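Gripper and Wrist Inspection, Mobile Arm Cell, Plisberg Site
September 2020
By Beryl Wainwright, with comments from Pravesh Modise

Complete before each work period. Power to the arm stays off for items 1 to 3. Mark P, F or N/A and initial.

1. Fingers
Check both fingers for cracks, chips and play at the base. P
Comment: Right finger has slight play. Within limit. Recheck at 400 cycles.

2. Fasteners and mounts
Check screws, collars and brackets near the fingertips. Replace any screw with a damaged head. Do not reuse thread locker. P
Comment: One collar screw replaced in August under work order 87. P.M.

3. Clearance at the fingertips
Look along each finger from wrist height. Cables, cloth and packing material must be kept out of the finger travel. Look at the underside of the work item as well, and note any tabs or feet that could catch a finger. 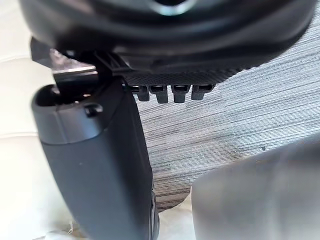 4. Wrist camera
Wipe the lens with a dry cloth. Confirm live view on the pendant. Both fingers must show in the view when open. P
Comment: A finger close to the lens will be out of focus. Do not adjust focus to correct this.

5. Emergency stop
Press each stop button once with the arm moving at low speed. Reset and repeat from the pendant. F
Comment: Pendant button slow to release. Tagged out, spare fitted, retest passed. Z. Modise to order a replacement from Nel.

6. Floor area
Floor marking complete, no loose mats, no one inside the line during motion. P

7. Log
Enter cycle count and initials. Count at this inspection: 2,275.

2 comments | 17 shares
Grovville Automation Safety | Contact the site office | Back to top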